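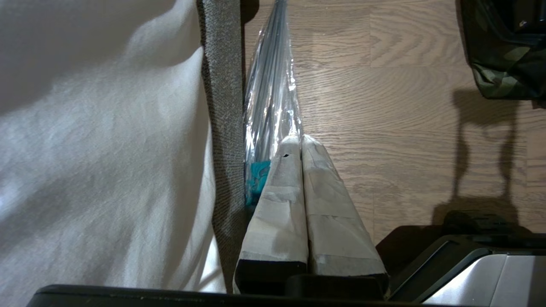 Bedsheet

A bedsheet is a flat piece of cloth laid on a bed, either between the sleeper and the mattress or between the sleeper and the blankets. It is among the most used objects in any house and among the least thought about, except by people who have to fold one. A person who sleeps eight hours a night spends a third of life in contact with a sheet, a figure that sellers of sheets are fond of bringing up.

The word is old. "Sheet" comes from an Old English term for a cloth or covering, and it was used for wraps and shrouds as well as bedding. The nautical sheet, which sailors will explain at length is a rope and not a sail, is a related word that went its own way.

Types

Most households that use sheets at all use two kinds.

The flat sheet is a plain rectangle, hemmed on the ends and sometimes on all sides. One end usually has a deeper hem than the other. This is the top, and it is meant to be folded back over the blanket so that the wide hem shows. Many owners of flat sheets have never noticed this and lead full lives.

The fitted sheet has sewn corners and elastic, which grips the mattress from underneath. It came into general use in the second half of the twentieth century and did away with the need to fold a neat corner by hand. In exchange it brought the question of which side is the long side, a matter that is settled by putting the sheet on the wrong way first. Some makers now sew a tag marked "top or bottom" into the hem. The tag is effective when it has not been cut off for being itchy.

A third kind, the draw sheet, is a narrow sheet laid across the middle of the bed. It is used mainly in nursing, where it can be changed or used to help move a patient without stripping the whole bed.

The top sheet dispute

Whether a bed needs a top sheet is a matter of region, age and temper. In much of continental Europe the sleeper lies directly under a comforter in a washable cover, and the top sheet is regarded as something hotels do. In the United States the top sheet was long taken for granted, and its decline among younger buyers has been the subject of a surprising number of newspaper columns.

Those in favor say that a sheet is easier to wash than a cover. Those against say that by three in the morning it is a rope around the ankles. Both are right. Kylie Prendergast, whose short book The Made Bed (Grundent Press) is the fullest popular account of the subject, gives the dispute a chapter of its own and declines to take a side, though the chapter is titled "The Rope."

Materials

Early sheets in Europe were mostly linen, woven from flax. Linen is strong, cool and slow to wear out, and it wrinkles if looked at. Good linen sheets were costly enough to be listed one by one in wills, and a bride's supply of them was a public matter in many places. Poorer homes used hemp or coarse flax cloth, or did without.

Cotton took over once machine spinning made it cheap. It remains the most common material, alone or mixed with polyester. The mix dries quickly and resists creasing. It also pills, forming small hard balls of fiber in exactly the places where a person would like there to be none.

Silk is smooth and expensive and has been linked with seduction for so long that its practical faults, chiefly sliding, tend to go unmentioned. Flannel, a brushed cotton, has the opposite reputation on both counts. Bamboo sheets are usually a form of rayon made from bamboo pulp, and bear about as much likeness to a bamboo stalk as a newspaper does to a spruce.

Weave

Two weaves account for most cotton sheets. Percale is a plain weave, one thread over and one under, and gives a crisp, matte cloth. Sateen carries its threads over several others before going under, which makes the surface smoother and a little shiny but more likely to snag. Percale sleepers and sateen sleepers do marry, usually before finding out.

Thread count

Thread count is the number of threads in a square inch of cloth, counting both directions. Within limits it is a fair guide to how fine a cloth is. Past those limits it is a guide to the boldness of the person printing the label.

The trick lies in the plies. A single yarn may be made by twisting several thin strands together, and a maker who counts every strand can multiply the number without adding any cloth. A sheet sold at a very high count may thus be heavier and rougher than an honest one at a third of the number. Buyers continue to reach for the larger figure, on the reasonable grounds that it is larger.

Color

White has been the standard for centuries, at first because undyed linen could be whitened by laying it out in the sun, a process that took weeks and a good deal of grass. White cloth could be boiled and bleached without harm, so it suited hospitals, inns and anyone else with reason to doubt the last user. Hotels kept the habit. A guest reads a white sheet as clean, and the laundry can throw every sheet in the building into the same load.

Colored and printed sheets became widely sold in the twentieth century, when dyes improved enough to survive hot water. Stripes and small flowers came first. Cartoon characters followed and have never left.

Making the bed

The classic method for a flat bottom sheet ends in what is called the hospital corner. The sheet is tucked in at the foot, the side is lifted to form a slanted fold, the hanging part is tucked under, and the fold is brought down and tucked in turn. Done well it gives a tight, flat corner that stays put. It is taught in armies and nursing schools, two institutions that agree on little else.

The bouncing of a coin on a tightly made bed is a fixture of films about basic training. How often it has been done outside films is hard to establish, as nearly everyone who served seems to know someone it happened to.

Folding

The flat sheet folds easily with two people and passably with one. The fitted sheet does not, and methods for folding it form a small literature. Most involve tucking one corner inside another until all four are nested, then laying the result on a table and turning in the curved edges. Prendergast prints one such method, running to 12 steps, and adds in a note that she rolls hers into a ball.

Washing

Advice on how often to wash sheets generally settles on once a week or once every 2 weeks. Surveys in which people report doing so should be read in the same spirit as surveys about flossing.

Hot water cleans cotton well and shrinks it a little, and fitted sheets made without allowance for this become, in time, fitted sheets for another bed. In a dryer, the fitted sheet tends to swallow everything else in the load and hold it, damp, at the center. Fabric softener coats the fibers and makes them feel smooth at the cost of some absorbency. Line drying avoids all of these problems and introduces birds.

Other uses

Worn sheets were once turned "sides to middle": the thin center was cut lengthwise and the outer edges sewn together to make a new one, with a seam down the spine for the sleeper to get used to. When that wore out too the cloth became pillowcases, then dusters, then bandages or rags.

A sheet in any condition may serve as a dust cover, a painter's drop cloth, a movie screen or a toga. Children use them for forts. As a costume for a ghost the sheet probably descends from the burial shroud, and it remains the cheapest disguise available to anyone willing to ruin one with scissors. In prison fiction sheets are knotted together and hung from windows, always reaching nearly to the ground.

In language

To be "white as a sheet" is to be pale with fright. To be "three sheets to the wind" is to be drunk, and refers to the nautical sheet, so that bedding is for once not to blame. "Between the sheets" has been used as a polite phrase and as an impolite one for several hundred years, with no change in wording.

See also

Blanket
Duvet
Linen closet
Mattress pad
Pillowcase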